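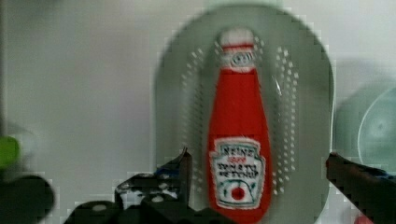
Fig. 1. Toy ketchup bottle between two gripper fingers, wrist camera view.

Session 6. Can a machine clear the table yet?
Notes by Yvette Ross. Read before section on Friday, July 25, 2025.

Last time we left off with Zarnach's claim that table clearing is "essentially solved." I want you to come in ready to argue with it.

1. What the task is
Clearing a table means finding each item, picking it up, carrying it somewhere sensible and letting go without a mess. Most published results cover the picking up. Look at Fig. 1 with that in mind. The bottle is bright red, it's upright, and it has a big white label on the front. It is also a toy. A real one weighs one thing full and another nearly empty, gets greasy around the cap, and gives when you squeeze it. Ask how much of a result on the toy carries over. My guess is less than the authors hope.

Note also how close the fingers are to the bottle. A still like this tells you where the hand is. It doesn't tell you whether the grasp held.

2. Reading the numbers
The Sallona paper reports 223 successes in 279 tries. That's roughly 80 percent, and the abstract is very pleased about it. Go to the appendix. A try was thrown out if a person had to reach in during the first 2 seconds, and those tries aren't in the 279. We don't know how many there were. I wrote to ask and got a polite reply with no number in it.

Suppose the rate is right anyway. Dinner for four leaves you with maybe twenty things on the table. At one failure in five you're picking up four of them yourself, possibly off the floor.

3. Shop floor versus kitchen
Prodromos Tsolakis (reading 3) argues that shops will get there first, as parts arrive in the same place every time. Fair enough, but then the credit belongs partly to whoever built the fixture. His Utell case ran 100 cycles with one part type. Gill tried mixed bins and quietly went back to people in November.

4. For discussion
Pick one chore you did this week. Write down every step, including the ones you'd be embarrassed to list. Mark the steps for which you have seen evidence, with failures reported, that a machine can do them. Demo videos don't count unless they're uncut.

Bring one page, typed. Reading 4 is optional, but the failure table at the end is worth your time.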